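Work with us > Open calls > Taking part in standards work

Call for participants: help us write good practice for glove-based hand recording

Do you have strong feelings about how a calibration pose should be written down? Have you ever inherited a folder of hand recordings and spent a week working out which way up the marker was? We would love to hear from you!

Willitz is putting together a working group to draft a plain-language code of practice for people who record hand movement with sensor gloves, for use in teaching robots to handle everyday things. We are looking for people who wear the gloves, people who run the sessions, people who use the recordings afterwards, and a good few who have done none of it but know what it is to be asked to do a fiddly job for two hours with something strapped to their hand.

The working name for the code is Fedness. It started as a shared document between Willitz and Brosora when our two teams tried to swap recordings and found that we couldn't read each other's notes. Ours said "right hand, standard pose" and theirs said "R, pose B". Both made perfect sense to the person who had typed them. We have been adding to the document ever since, and it has reached the point where it needs more people in it than the handful who began it.

What the code will cover

We have a draft with 7 sections. Some are nearly finished and some are a heading and a list of worries. In the order they stand at the moment:

1. Consent and stopping. What a wearer is told before the glove goes on, what they sign, and how they stop. The draft says that a wearer may stop at any point without giving a reason and that the operator must not ask for one. We think this is right but we want wearers to tell us how it works in practice, when the operator is sitting next to you and clearly hoping for one more take.

2. Fit and comfort. Glove sizes, hand sizes, cleaning between wearers, jewellery, long nails, skin conditions, breaks. We need far more experience in this section than we have. Most of it was written by people with middling hands.

3. Cables and the table. Where a cable may run, how much slack it should have, what happens when someone stands up in a hurry. Also what else may be on the table during a take. There is a lively argument going on about drinks.

4. Markers. How a printed marker is fixed to a glove, how it is checked, and when it has to be replaced. Scuffs, glare, peeling corners, the lot.

5. Calibration. Which poses, how many, how long each is held, and what gets written in the log. This is the longest section and the one with the most crossings-out.

6. Bystanders and backgrounds. Recording often takes place in shared rooms with other people's things on the walls. What has to be covered, who has to be told, and what is done if somebody walks through.

7. Handing over. What has to travel with a recording so that a stranger can use it a year from now. File names, units, glove model, software version, and a note of anything that went wrong.

None of this is meant to replace the law or any formal safety standard, and the group won't be certifying anybody. We want something that a new operator can read over a cup of tea and then follow the same afternoon. If a rule can't be explained in a few lines, we would like to know whether it's the rule or the writing that needs fixing.

Who we are looking for

We have places for members in three roles, and you can put yourself forward for more than one.

Wearers. You have worn a sensor glove or something like it for recording, whether for a job, a study or a favour. You needn't know anything about the software. Left-handed people are especially welcome, and so are people with small hands, large hands, arthritis, a tremor or a missing finger. The present draft has almost nothing sensible to say to any of you, and we would like that to change early on.

Operators. You run sessions or have run them. You know what a badly seated finger sensor looks like on the screen and you have opinions on logbooks. We'd like a mix of people from well-equipped labs and people who set up on whatever table is free.

Users of recordings. You train or test robot hands, or you study movement, or you look after an archive. You can tell us which bits of the paperwork you really use and which bits you scroll past. (Please be frank. Operators will be delighted to write down less.)

We also have room for a couple of people from outside the field. Somebody who writes instructions for a living would be a joy. So would a union rep, or anyone who has dealt with consent in a hospital or a school.

What it involves

The group runs from November until the first full version is out. There is one online meeting a month, lasting two hours with a proper break in the middle, and some reading in between. Meetings have live captions. Everyone joins a subgroup of three, and each subgroup looks after its own part of the draft and brings changes to the whole group.

There are also bench sessions, which are the part I enjoy most. We take a section of the draft, sit down at a table and try to follow it to the letter, with someone who hasn't seen it before reading out the steps. It is a very quick way of finding out that step 4 needs to come before step 3, or that "hold the hand in a neutral position" means something different to every person who hears it. You can come to these in person at our Bermúdez site or run one where you are and send us your notes. If you do the second, we'll lend you the checklist and a stopwatch sheet and you use your own kit.

The current checklist has 43 items. I would be very happy if the group got it down to something that fits on one side of paper, as long as the things that protect the wearer stay in. Those are marked with a W in the margin and can't be taken out without a wearer agreeing.
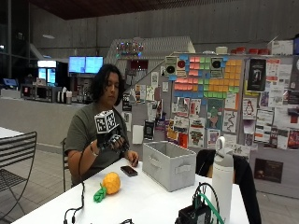 Tove wrote in after reading the draft and said the cable section was too polite: tell the operator to check the run every time the wearer sits back down, she said, and don't leave it to the wearer to mention a tug on the glove, because most people will put up with it and carry on. Her wording has gone into section 3 more or less as she sent it.

That is exactly the sort of comment we are hoping for. It was short and it came from having done the job. Please don't feel you need to send an essay.

What you get

Members are paid for meetings and bench sessions at a flat rate, the same for all roles, and the rate is set out in the information pack. Travel to Bermúdez is booked and paid for by us, so you won't be out of pocket while a claim form goes round. If you need a personal assistant, an interpreter or childcare in order to take part, we cover that too and it doesn't count against anything else.

Your name goes on the published code if you want it there. If you'd prefer to be listed by role only, or left off, that's fine. The finished text will be free for anyone to copy and adapt, including firms, and members can use it in their own teaching or work straight away.

If your employer wants to send you on work time, lovely, but you join as yourself. You won't be asked to speak for them and we won't put their logo on anything.

How we make decisions

Mostly by talking until the wording suits people. Where that fails, the subgroup writes down both versions and the whole group picks one, and the reasons for the other are kept in the notes so that they can be looked at again. On consent and comfort, wearers have the final say. Drafts are shared within the group a week before each meeting, and nothing is added on the day except corrections.

How to apply

Send us a message with the following:

- your name and how you'd like to be addressed
- the role or roles you are interested in
- one thing you have seen go wrong in a recording session, or one thing you'd want to know before putting a glove on
- one thing in the list of sections above that you think is missing or in the wrong place
- anything we should know to make the meetings work for you

A page is plenty, and a voice message or a short video is just as good. We don't need a CV. If you've applied to a Willitz call before and weren't picked, do try again; this one needs quite different people.

We'll read applications as they come in and reply to every one. People we'd like to talk to will be invited to a relaxed half-hour chat with two of us, and we send the questions beforehand. We're aiming for a balanced group, so the choice will depend partly on who else has applied and which sections are short of hands.

If you can't commit to the whole run but would like to comment on a single section, please say so in your message. We keep a readers' list for that, and readers get the drafts at the same time as members do.

Questions about the call, the pack or the bench sessions can go to me, and I'm always glad to talk through the draft with anyone who is wavering. Mornings are best, and if I'm at the bench I'll ring you back after 3.

Daiane Medeiros
Fedness working group, Willitz

Contact us | Accessibility | © Willitz | Back to top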